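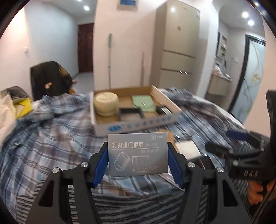 A printed card held upright between the gripper's blue jaw pads.

Etora hand gripper: your questions

Does it cope with thin things?
Card, yes. I wouldn't trust it with a single sheet of paper, whatever Dresum's sales page says.

Do I need two?
For sorting a box of small goods, probably. Dresum sells the pair at £400, and I'd borrow a set first.

Is the 88-page manual any use?
Pages on safety, very little on grip. Marion Lindsay's notes are better - ask her for a copy.

Will it save me time?
I have yet to see proof.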